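Usix Amaral Work Table Review: A Good Flat Top With Some Rough Edges
By the Tratemby Home Desk | June

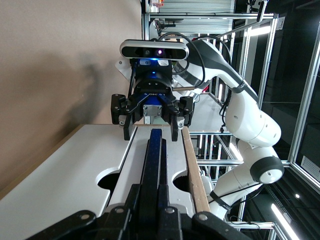
The Amaral's white top, with the raised center section, the half-round notches and the tan wood along the edge.

The Amaral is the larger of two work tables Usix sells under that name. It costs $300 without the drawer kit and comes in two boxes. I have had it against the wall in the back room since early spring, and it has been used most days for small repairs, sorting parts and the occasional stack of mail.

Putting it together took me 60 minutes working alone. The legs go on first, then the top is set down and bolted from underneath. The top weighs 23 pounds, so one person can lift it, but a second pair of hands would help when lining up the bolt holes. The instructions are all drawings. Step four shows the rear brace upside down, and I had to take it off and turn it over.

The top

The white surface is matte and smooth. It doesn't throw glare back at you under a desk lamp, and small dark screws are easy to find on it. Pencil comes off with a damp cloth. Permanent marker does not, at least not fully. I still have a faint gray line from the second week.

The middle of the top is a raised rectangle. The step up to it is slight, but you notice it if you write across the line or slide a sheet of paper over it. For repair work I don't mind it. As a writing desk it would annoy me. Dust also collects along the step, and a cloth tends to skip over it. A soft brush does the job.

There is a half-round notch on the left side of the center section and another on the right. They are open to the space below. I use the left one for a lamp cord and leave the other alone. A plug fits through without trouble. So does a pencil, and I have lost a few screws that way too. I put a shallow tray on the floor underneath and that took care of it. Usix doesn't include covers for the notches, and I would have liked a pair.

The edges

The wood along the side is a light tan and has been left raw. It looks fine next to the white, but it picks up dirt from your sleeves. I gave a short section two coats of Cloltus clear wax and it has stayed cleaner than the rest. If I were starting over, I would do the whole strip before assembly. There is a thin wood rim at the wall side as well, and it keeps pencils from rolling off the back.

Size and stability

The table is 1398 mm long, an odd number that the manual gives only in metric. Measure your wall before ordering. Mine fits with a hand's width to spare. It does not wobble on a hard floor. On carpet there was a little sway until I tightened the legs again after a month.

Who should buy it

Buy it if you want a plain, pale surface for hands-on work and you are willing to seal the wood yourself. If you mostly write or use a laptop, get something with a top that is level all the way across. The drawer kit is sold separately and I haven't tried it.

Good: matte top, easy to clean, steady on hard floors
Not so good: raw edges, open notches with no covers, one wrong drawing in the manual
Rating: 3.5 out of 5

Related reviews
Usix Amaral Compact Table
Cloltus Clear Wax, One Year Later
Clamp-On Desk Lamps Compared
Small Parts Trays for the Workbench
How to Seal a Raw Wood Edge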